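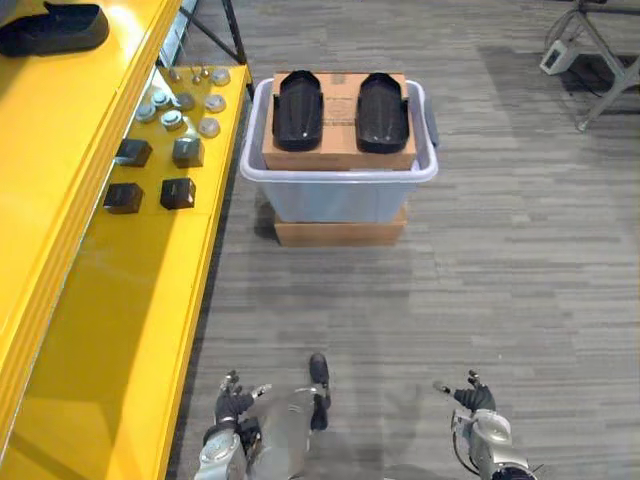
配料间双臂机碰头会记录

到会:Titilayo Idahosa(主持)、Yhon Huaranga、Åsmund Torvik、Liliana Marras,还有我,Tove Kvaran,照旧负责记。Brorberg那边的人没来,说下次来,先记着。

先打个招呼:上次有人嫌我记得太啰嗦,也有人嫌太短,这次我就按自己的习惯写了,谁的话记歪了直接来找我改,别在走廊里憋着!

一、上次留下的尾巴

二月份说好的几件事先过一遍。黄色架子的高度,Åsmund已经跟做架子的谈过,暂时不动,上下两层就这么用着。Liliana要的夜班交接本已经放在配料间门口了,不过她翻给我们看,里面一大半写的是“正常”,她说这种本子她宁可不看。Titilayo同意,从下周开始,交接本里不许只写“正常”,至少写一句机器停在哪一步、托盘放在哪儿。Yhon嘟囔了一句“那我得练字了”,我也记上了。

Sterer的培训材料还是没有中文版。我问了两回,回信都很客气,东西就是没来。Titilayo说她亲自打电话。

二、托盘到底放哪儿

这一条吵得最久,我尽量写全。

现在的做法大家都知道:零件摆在黄色架子的下层,深色方块一堆,浅灰色的圆件一堆,带亮头的小螺柱再往里一点。鞋形黑托盘呢,有的在架子上层,有的就搁在地毯那边的纸箱上面,纸箱又架在半透明的塑料箱上,塑料箱底下还垫着一个扁纸箱。Liliana说她每次走过去都想伸手扶一把。

Åsmund的意思是,纸箱叠塑料箱本来就是临时凑的高度,机械臂够得着,先这么试,等把点位定死了再换成正经台子。他说换台子就得重新示教,重新示教就得停机,停机就得Titilayo签字,所以他不想换两遍。这个道理我听懂了,大家也都听懂了。

可是Yhon不同意“先这么试”。他说纸箱一受潮就软,软了高度就变,夹爪去夹托盘边的时候差一点点,托盘就歪,一歪就报警,报警了还不是他跑过去扶?他原话是:“你们省了一次示教,我多跑一个礼拜。”(屋里安静了一小会儿。)

Liliana插进来说,她更在意的是地毯。配料间以前是放样品的,铺了灰条纹地毯,小螺柱掉上去真不好找,尤其晚上。她有一次蹲在那儿摸了半天,后来在自己鞋底上找着了。我们都笑了,她自己没怎么笑。她提出在架子和纸箱中间这块地方铺一张浅色硬垫,掉了什么一眼就看得到。Åsmund说垫子可以铺,但是得固定住,别卷边,也别压到设备支架那边拖在地上的黑线。

定下来的:
- 纸箱先留着,Åsmund去问Amrani要一张现成的矮台,只要高度一样就不用重新示教。问不到再说。
- 硬垫Liliana去挑,她用得最多,她说了算。
- 地上那根黑线由Åsmund收起来,收之前谁也别往上踩,也别拿推车压。

三、人手怎么排

这一条我先说结论再说过程吧,不然有人读到一半就开始着急:这次没有裁人,也没有人提裁人。

Titilayo说,机器进来之前,配料间每班4个人,坐着配,一托盘一托盘地往里放。现在双臂机接了白班的一部分,每班900个托盘的总量没有变,变的是谁来干哪一段。她的想法是每班留2个人在配料间,一个管上料,一个管检查和处理报警,另外的人去后面的包装线,包装线一直缺人,这个大家都清楚。

Yhon说去包装线他没意见,他的意见是工资等级。配料算熟练岗,包装不算,那他过去了算什么?Titilayo承认这个她还没谈下来。我写得直白一点:她说的是“在谈”,没有说“会保留”。Yhon要求在谈下来之前,谁都不要签调岗的单子。Titilayo答应了,这句我加了着重号,只是贴到网页上着重号没了,所以再写一遍:谈下来之前不签调岗单。

Liliana问的是另外一件事。她在配料间干得最久,闭着眼睛都知道圆件哪一面朝上(台阶那面嘛,她说手一摸就知道)。现在她大部分时间在看机器干,手上没活,反而更累。她说以前累的是手,下班甩一甩就好了,现在盯着夹爪一整天,眼睛发酸,脑子也空不下来,总觉得它下一秒要掉东西。我觉得这话很要紧,就照着写了,没删。

Åsmund一开始说“那你可以不盯啊,报警会响的”,Liliana回他:“响的时候已经晚了,托盘都歪了。”Åsmund想了想,说这倒是,现在的报警只管夹没夹到,不管放没放正。他可以跟Brorberg提,看能不能加一个放正的检查。这句话我觉得是今天最有用的一句,虽然是顶嘴顶出来的。

关于轮换,大家商量的结果是:管报警的人连续盯机器的时间不能太长,每小时要有15分钟离开那个位置,去上料也行,去喝水也行。先试着来,不好再改。Yhon问这15分钟算不算休息,Titilayo说算工作时间,不扣。

四、伸手的规矩

这一条短,但是Titilayo让我写清楚。

机械臂没停的时候,手不要伸到黄色架子和纸箱之间去。补料从架子外侧补。要扶托盘,先按停,看着两只臂都不动了再伸手。夹爪张开着也不代表它停了!上个礼拜有人(不点名,他自己知道)趁着夹爪张开去拨了一下方块,没出事,可是Åsmund说起来的时候脸都白了。

Yhon提了一个我们都没想到的问题:按停以后,重新开机要从头走一遍,所以大家才不爱按停,宁可偷偷伸手。Åsmund说这个可以改,让它从断的那一步接着走,给他一点时间。Titilayo追问“一点时间”是多久,他没给准话,我也就没法写。没改好之前,按停耽误的数量不算在班组头上,Titilayo说的。

五、名字和杂事

Liliana问能不能别在通知里把机器写成“新同事”,她看着别扭。没有人反对。以后统一写“双臂机”。公司简报要是再写,我去跟他们说。

Bramodier的客人下个月要来看配料间,想拍视频。Yhon不想入镜,Liliana无所谓,说拍手可以。Titilayo说愿意入镜的自己报名,不报名就当不愿意,拍的时候提前把班调开。

配料间的门又关不严了,我已经报修。还有,谁把架子上层当成放杯子的地方,请拿走。

六、谁去干什么

- Titilayo:谈工资等级;打电话催Sterer的中文培训材料;跟Bramodier说清楚拍摄的事。
- Åsmund:问Amrani矮台;收线;续接的程序;跟Brorberg提放正检查。他活儿最多,他自己也说了,说了两遍。
- Liliana:挑硬垫,选好了把链接发给我,我来下单。
- Yhon:把每次报警写进交接本,写托盘歪在哪一边就行,不用写作文。
- 我:发这份记录,改交接本的格式,盯着门修好。

下次碰头还在配料间隔壁的小屋,时间等Brorberg那边回话以后我再发。想加议题的,写在交接本最后一页,或者直接跟我讲。

最后更新:2026年4月9日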